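Home Management 200: Kitchen Storage
Unit 4 handout, Wimisdale Adult Learning Center
Instructor: Florence Fraser

Reading for this unit: Dreten course pack, pages on cookware and small parts. Bring your cupboard plan from last week.

Lids

Pots stack. Lids don't, at least not well, because of the handle. A lid with a loop handle takes up more height than it seems to when it is lying on the counter. Measure from the rim to the highest point of the handle and write that number on your plan next to the diameter.

Stainless steel lids can be stored on edge. Glass lids can too, but put them at the back where a pot won't knock them. If you use a rack, the slots should be wide enough that the rim goes in without forcing. Dry the place where the handle is riveted on before you put a lid away. Water sits there longer than anywhere else.

Things that don't belong

Most kitchens in a house with children have toys in them. Blocks end up near the pans, and pan lids end up with the blocks. For the sorting exercise we treat these as two groups, cookware and play items, and each one gets its own bin before anything goes on a shelf. Painted or colored wooden blocks should be wiped with a damp cloth and not soaked.
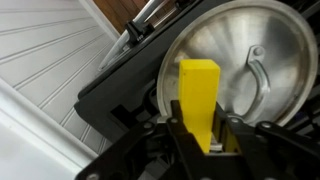 Garnet Leclerc objected that in a small apartment the two groups can't be kept apart, and that a low drawer with a few old lids and some blocks in it keeps a toddler busy while supper is being made. That is a fair point. If you plan a shared drawer, mark it on your sheet as a play drawer and don't count the lids in it as working cookware.

Steps for the exercise

Clear the surface completely.
Sort into the two bins. Set aside anything you are unsure of.
Match each lid to its pot. Lids with no pot go in the set-aside pile.
Check handles for looseness.
Shelve the cookware first, heaviest at the bottom.

Written work

One page on your own lid storage, with measurements. Hand it in to Rhonda Perron in room 461 by Monday, October 21, 2019. Late sheets lose 2 points. The pantry unit starts in December and uses the same plan, so keep a copy.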